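Skandier Low-Profile Textile Case, Model 332
March – by Marlina Entili

Anyone who has hung a traveling exhibition knows the moment when a nineteenth-century prayer rug meets a museum's one available display case, and the case is a foot too short. The 332 was built for that moment. It holds a flat textile up to 90 inches long without folding it, pinning it or asking it to be reasonable.

The base is powder-coated steel and the lid is clear acrylic, hinged along one long side. Two people can open it. One person can too, but we have seen the result and would like you to find a friend.

The deck lifts out and comes wrapped in undyed cotton. Curators may re-cover it in the fabric of their choice, and they will, usually the night before the opening.

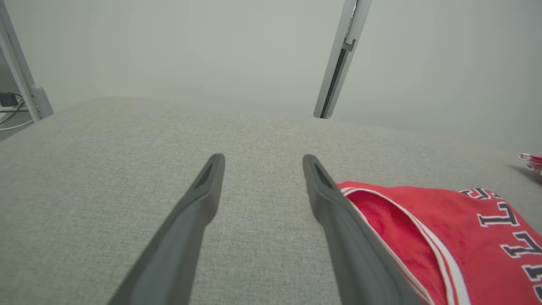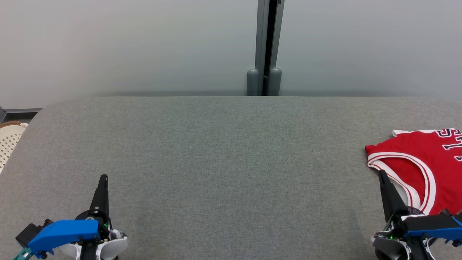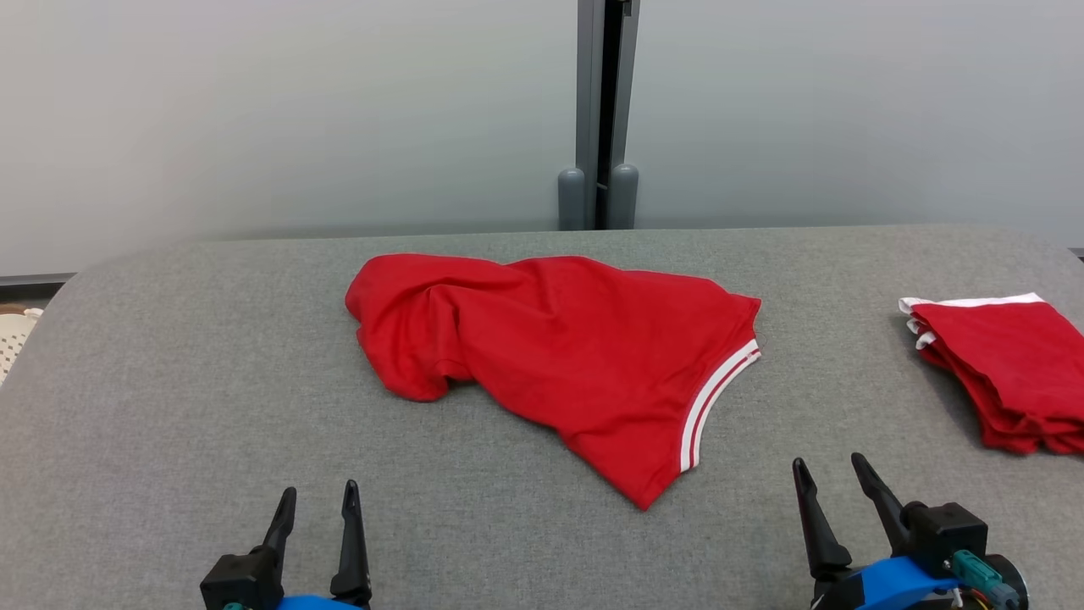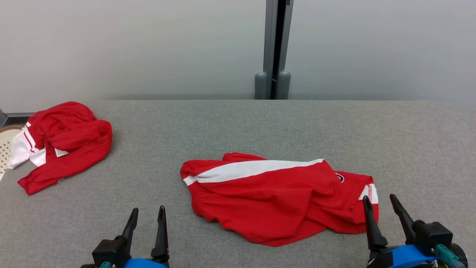 The lid seals with a silicone gasket, and a drawer underneath takes humidity packs. The drawer opens from the back, so your visitors can't get at it. Neither can you if the case is against a wall – leave a gap.

Empty weight is 61 pounds. Leveling feet are included, as is the small wrench that adjusts them, which you will lose. A spare is taped under the drawer.

Price is $1,707, lid included. Skarken light bars fit the inside rail and are sold separately, as light bars always are. Delivery to Ziladville is free. Everyone else gets a quote.

Comments

Pešek: Ours held a saddle rug all winter with no trouble. Found the spare wrench. Lost that one as well.

R.T.: Does the lid come in non-glare?

Skandier Display: It does, in the same size. Allow extra time for the order.

Skandier, Ziladville | Contact the showroom | © Skandier, all rights reserved | Back to top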